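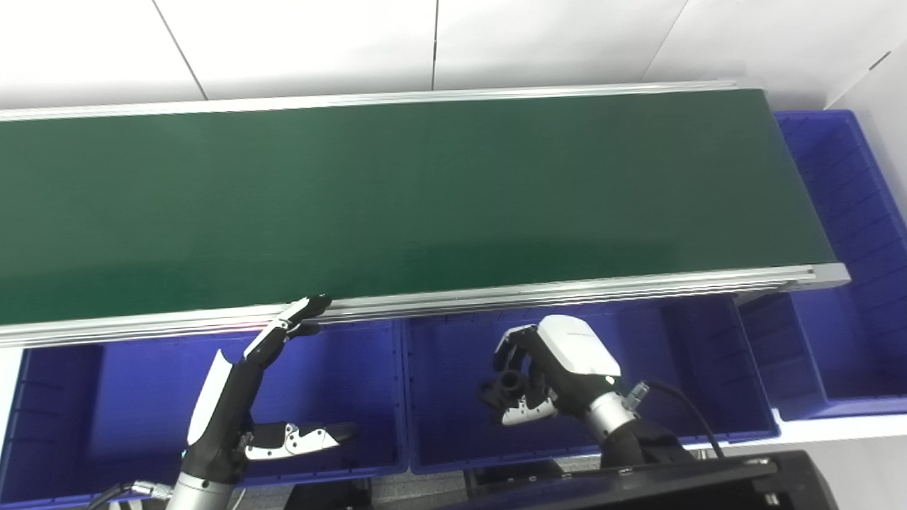 Study Skills > History > Working With Sources

How to write a source comparison when the two sources disagree

Sooner or later a history teacher hands you two accounts of the same event and asks how far they agree. Usually they don't. One writer saw a riot, the other saw a slightly noisy market day, and you have 40 minutes.

I'll use a made-for-class pair that I've been setting for years. Source A is a factory owner's letter about a walkout at the Clesetti mill. Source B is a page from the diary of a weaver who walked out of it. The owner says a handful left. The weaver says the whole floor did.

Step 1. Read both before you underline anything. Students who start highlighting in the first sentence end up with a yellow page and no opinion.

Step 2. Write one plain sentence for each source saying what it claims. "The owner says the walkout was small and over by noon." If your sentence contains the word "bias," start again. You haven't earned it yet.

Step 3. Find the overlap. Even people who loathe each other tend to agree on dull things. Both of my sources say it happened in October, and both say the gates were locked afterward. Dull agreement is worth marks, so put it in your first paragraph.

Step 4. Set out the disagreement, one point at a time, with a short quotation from each side. Short means up to eight words. Copying out half the letter shows that you own a pen.

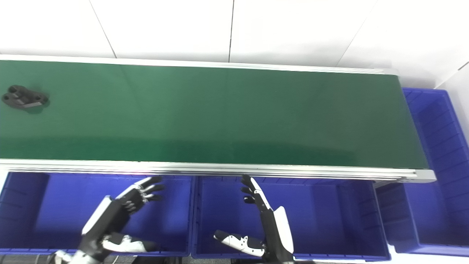
Step 5. Ask what each writer needed the reader to believe. The owner is writing to the bank, and he would like the bank to stay calm. The weaver is writing to herself, which makes her freer but doesn't make her a camera. She was standing in one doorway. Say so.

Step 6. Bring in something from outside. The mill's wage book lists 2364 payments for the month before and a good many fewer for the month after. That doesn't settle the matter, as people leave mills for all sorts of reasons, but it gives you something to lean on besides your feelings about factory owners.

Step 7. Answer the question. It said "how far," so your last paragraph needs a distance in it: a little, mostly, on the timing but hardly at all on the numbers. "They agree and disagree" will be met with a sigh and 2 marks.

If you run short of time, cut Step 6 down to a sentence and keep Step 7 whole. I have read a great many lovely essays that stopped just before the answer.

Filed under: source work, essay technique, exam season

Contact | Copyright Jillora Study Pages | Back to top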